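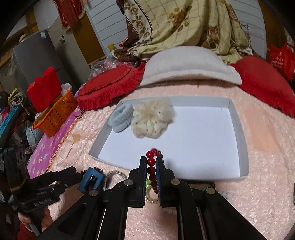
Storing beaded bracelets - tray, box or hooks?
Home Organizing > Bedrooms and Closets
2,843 views

plumfield22
Posted 02/11/2023

I'm sorting out my small jewelry and hair things and could use some opinions. Everything used to live in one drawer of the nightstand, and it had turned into a knot. I dumped it out on the bed and started putting it into a shallow white box with no lid.

What I have is mostly bracelets on elastic or thread, a few thin gold chains, and a lot of hair ties and scrunchies. The one I care most about is a dark red bead bracelet. I don't want it stretched and I don't want the chains wrapped around it again.

The box will go on top of the dresser or in the second drawer, which is 2 inches deep inside. Do people put everything in one box and divide it, or keep the hair things somewhere else?

gravelroad
Replied:

Keep them separate. Hair ties shed fuzz and pick up hair, and thin chains catch on both. I had mine together for years and spent a lot of time with a pin and a magnifying glass.

I use a Landale drawer insert, the one with the long narrow slots. One bracelet per slot, laid out straight. It came with more slots than I needed so I cut it down with a utility knife.

oatmeal_annie
Replied:

I'd go with hooks. Put a strip of small hooks inside the closet door and hang everything. You see it all at once and nothing tangles.

gravelroad
Replied:

Hooks are fine for chains. I wouldn't hang anything on elastic. The weight of the beads pulls on it all day and it goes slack.

oatmeal_annie
Replied:

Mine have hung for years and they're fine. Glass beads on a short bracelet don't weigh anything. Maybe if you have big stone ones.

tworivers_mk
Replied:

Depends on the elastic. I restring bracelets for a craft table and the ones that come in stretched have usually been rolled on and off over a wide hand. I've seen hung ones go slack too, but those were heavy.

To the original poster - is yours on elastic or on thread? Look near the knot. If there is a loose end sticking out, don't trim it close until you know what it is. On thread, a short tail is sometimes all that keeps the knot from slipping.

plumfield22
Replied:

I went back and looked at it.

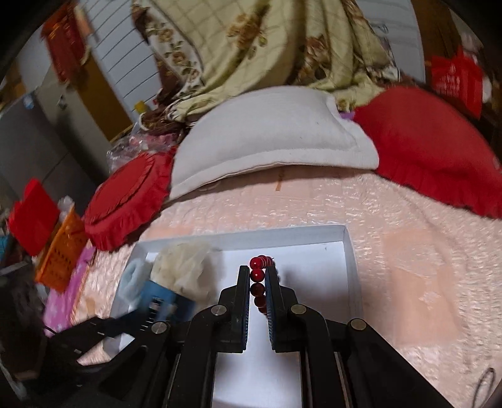

There is a thin end poking out next to the beads, so I'm leaving it alone for now. It looks like thread to me but I can't stretch it enough to tell without worrying about it. The beads are round and shiny, and I think they're glass. It came from a stall at a Gredard street fair and the card it was on is long gone.

I'm also not sure the box is the right shape. It's only cardboard, and things slide to one side when I pick it up. The mesh bag is in there too because I thought I could use it for the scrunchies.

tworivers_mk
Replied:

If it's thread, lay it flat and don't pull on it. You can put a tiny dot of jewelry glue on the knot and let it dry overnight. Keep the glue off the beads.

The mesh bag is a good idea for the scrunchies. I wouldn't put the chains in one. The clasps go through the holes and then you have a second problem.

halfpint_sewing
Replied:

Cardboard is fine if it stays in the drawer. Line it with a piece of felt or an old flannel pillowcase, cut a bit bigger than the bottom so it grips the sides. For dividers I fold strips of cereal box into an L and tape the short leg down. It costs nothing and you can move them when you change your mind.

For thin chains - fasten the clasp first, then lay each one down on its own. If you travel with them, thread one end through a drinking straw and close the clasp outside.

gravelroad
Replied:

The straw works. I still think a bought insert is worth it. Tape lets go in humid weather.

halfpint_sewing
Replied:

Where I live it's dry all year, so I'll take your word for it. The Brader ones at our hardware store were $22 for one drawer and I had four drawers to do.

knotty_pines
Replied:

One more vote for splitting it up by use. Hair things go in the bathroom, where I do my hair. Jewelry stays in the bedroom. I had both on the dresser and was walking back and forth every morning.

Also, do the sorting on a towel or in a tray with a rim. Beads and small clasps disappear into a quilted bedspread, and if a strand breaks you'll be finding them until December.

plumfield22
Replied:

Thanks, everyone. I'm moving the scrunchies and the fuzzy hair ties to the bathroom, in the mesh bag. The box gets a felt liner and cardboard dividers, and it goes in the second drawer. The red bracelet gets a section to itself. I'll look at the Landale insert if the tape doesn't hold.

oatmeal_annie
Replied:

Still say hooks for the chains.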